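Teaching an arm to tidy the desk

Interview by Jurgita Kuusk

When Vija Paju opens the door, she first asks me to take off my shoes. The carpet is green and new, and she chose it herself. The room belongs to a flat in Cornberg which she shares as a workshop with Ksawery Baran, and for most of this winter the two of them have been working there on a project they call Vaher. The aim is easy to explain. A robot arm should find a marker on a desk, pick it up and put it into the mesh organiser where the pens live.

"People hear this and they are a little disappointed," says Vija. "They want it to cook dinner. But I leave markers everywhere, so for me it is a good aim."

She is a trained bookbinder and came to programming only four years ago. Ksawery repairs lifts for a company in Flotbridge and does the wiring and the mounting. They met at an evening course in electronics, where they were the only two who stayed to the end of the term.

I ask why they did not start with a clean, bare table, as I have seen in many films about robots. Ksawery shakes his head before I finish the question.

"In the first month we had that. One table, one marker. It worked well and we were very proud. Then Vija put her alarm clock there and the program wanted to pick up the clock."

From that evening they decided that the desk should stay a normal desk. The clock stayed, the books stayed, also the lamp and the headphones on their hook under the edge. Vija sometimes moves the books a little before a session and does not tell Ksawery.

"I notice it always," he says.

"He notices it half of the time," says Vija.

The program uses two views of the desk, one from beside the desk and one from the wrist of the arm. The view from the side helps to plan the big movement, and the view from the wrist is for the last part, when the fingers come near. To prepare it, Vija collected 500 pictures of markers on the wood and drew the outline on each of them by hand. She did this in the evenings in February, with the radio on.
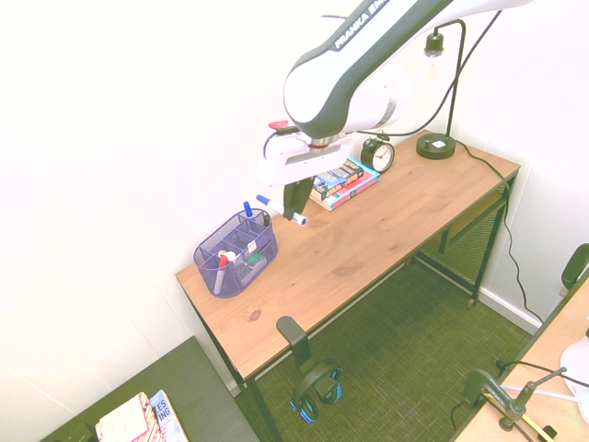

A blue-capped marker held flat in the fingers, just over the desk. 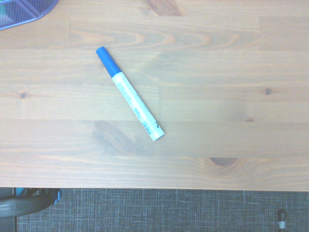

The marker on the wood, from the wrist. 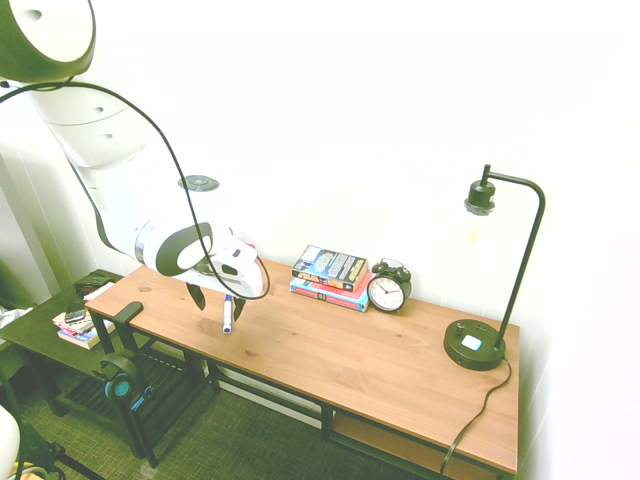

With the marker standing upright and the fingers open.

Lying and standing

The marker that lies down was the first task, and according to both of them it is still the more difficult one. The fingers must come down across the barrel, and for this the program has to know which way the marker points. On the pale wood the white part is not easy to find. The blue cap is easy, so the program looks for the cap first and then searches for the rest.

"If we had a dark table, I would have saved three weekends," says Vija. "But I like this table."

The standing marker asks for something else. The direction is no problem any more, but a small push is enough to make it fall. Ksawery spent a long time on the height at which the fingers stop. At first he changed it by large steps and became angry. Then he changed it by 2 mm each time, wrote every value in a notebook, and became less angry.

They count their results in rounds of 100 attempts. In the best round with the lying marker, the arm picked it up 84 times. I say that this sounds good. Ksawery is not so sure.

"If a lift stopped on the right floor 84 times from 100, I would be called at night."

Putting the marker into the organiser is a separate chapter, and they speak about it with less pleasure. The compartments are narrow. A marker that is held flat must be turned before it can go in, and the mesh confuses the wrist view, so for now the last position is typed in as fixed numbers. When somebody moves the organiser, the numbers are wrong. Vija would like to solve this before the summer. Ksawery would like to fix the organiser to the desk with two screws.

"We will not do screws," says Vija.

Before I leave, I ask what advice they would give to others who want to build something similar at home. Vija says to keep the first programs, even the bad ones, with a note about what was wrong. Ksawery says to put the stop button where the hand already is, and to try it at the start of each evening. Then he goes back to his notebook, and Vija looks for my shoes, which she has put on the shelf in the hall.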